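Community Help > Robots and Automation > Visits and Open Days

Topics Unanswered Tags Members Log in

Serving bread with two arms at our open day – what should visitors see and do?

Posted by Renu Nautiyal, Jan 12, 2025

Hello to all. Please excuse my English, I write it more slowly than I read it.

I work in a small robotics teaching room at Covum. In May we have an open day and I am responsible for one table. Visitors will be families from the neighborhood and also teachers from two schools. They come in groups of 16 and each group stays with me for 15 minutes, then a bell rings and they go to the next room, where my colleague shows the sorting line.

My demonstration is a breakfast table. A person in the next room moves the arms by remote control, and one arm takes bread with tongs and puts it on the round plate. I chose tongs because everybody has used tongs and everybody understands when it goes wrong. Last year we did stacking of blocks and the adults were polite but they looked at their phones.

We have practiced it many times now, with the mat, two plates, a mug and the fork and knife.
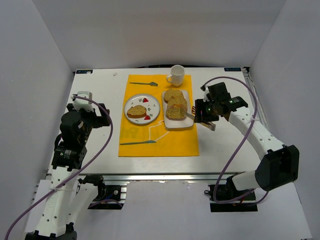
My three problems

1. The time. One slice from the long plate to the round plate takes us between one and two minutes when the operator is calm. When people are watching, I am afraid it takes double. I would like to show two slices and also leave time for questions. Is it too much for 15 minutes? My introduction is at this moment five minutes and I find it difficult to make it shorter.

2. The overlapping slices. When the slices lie one on the other, the tongs sometimes catch two of them, or they push the lower one along the plate. Should I separate the slices for the visitors, so it looks clean? Or is it more honest to leave them overlapping? My supervisor says separate. I am not decided.

3. The children. They will want to put their hands on the table, I am sure of it. We have a side wall at the left and at the right, but the near side, where the arms are fixed, is open. I can put a rope there but I don't know at which distance is normal. Also some children will ask if they can eat the bread, and I don't know what is the correct answer to this!

A smaller thing also: should the visitors be allowed to drive the arms themselves? Our operator is against it.

Thank you in advance for every advice.

Gervasio Zapata

Hi Renu. I have run a similar table at the Dornirow open house for some years, also with remote controlled arms, so I answer in your order.

Time. Cut the introduction to one minute. I mean it. Start the arm moving before the people have finished coming in, and talk while it works. When you speak first and move later, the small children are already gone in their heads. With 15 minutes I would plan one slice well done, then questions, then a second slice if the group is a quick one. Don't promise the second slice. If you promise it and the bell rings, they go out disappointed, and if you don't promise it they are happy to get it.

Slices. Leave them overlapping. Your supervisor will not like me. The moment when the tongs come to the edge of the nearest slice and everybody waits to see if it comes alone, this is the best moment you have. What I would change is the bread. A crumbly one breaks in the tongs by the second group, and then you have a plate of pieces. We use a firm loaf, sliced the day before and kept in a box with the lid a little open, so the outside is drier. Cut it thick. Keep a second loaf under the table.

Practice also the failure. Agree with your operator on one word that means "open the tongs and go back up", and use it in front of people without shame. I explain to the visitors what we will try differently, and usually one of the fathers has a suggestion. Sometimes it is a good one.

The rope. I can't give you one distance for every table. It depends on how far your arms reach when they are fully stretched, and this is in the manual of the arm. Take the full reach measured from the base, including the gripper and what it holds (people forget the tongs, they are long), and add enough that an adult leaning over the rope with a stretched hand still can't touch. Then show the place to the person who signs for safety in your building. A rope alone does not stop a child of four, so we use a low barrier with solid panels. And one colleague stands next to the stop button and has no other job, not even to give out leaflets.

Eating the bread: no, never. We say it is the robot's bread. My sister Estela Zapata, who helps me on the day, keeps wrapped biscuits at the exit door and this solves it. Ask the parents first, for the allergies.

About visitors driving the arms, I agree with your operator for the main table. If you have a simulator on a screen, put it in the corridor.

Good luck – and write here afterward how it was, please.

Musa Ezeani

We let visitors drive at Plusura and it was fine, they loved it. Just lower the speed limit in the software and have somebody beside them. Maybe not with tongs though, ours had only a soft ball to pick up.

For the overlapping slices I would separate them. Not everyone enjoys waiting.

Bautista Insaurralde

I was a visitor of such things more often than an organizer, so only one remark, from the other side of the rope. Please think where the people stand. At the Sheehan open day I was in the third row and I saw the back of a tall man for the whole demonstration. The table was low and flat, and everything interesting was happening on the plates.

If you can hang a screen on the wall with the picture from above, the people in the back can follow the tongs. Or make two rows only, children sitting on the floor in front if the table is low enough for them, and change the rows after the first slice.

Also please say aloud at the beginning that a person is controlling the arms. I thought for ten minutes that the robot was deciding by itself, and when I learned it I felt a little stupid. You could open the door to the next room at the end, so the group can wave to the operator.

Comment by Renu Nautiyal

Thank you, all of you. I will make the introduction one minute and I will leave the slices overlapping, I have told my supervisor already. The door is a very nice idea, I ask our operator tomorrow if he agrees to be waved at. For the screen I must look if we have a cable long enough.

Contact us | © Community Help members | Back to top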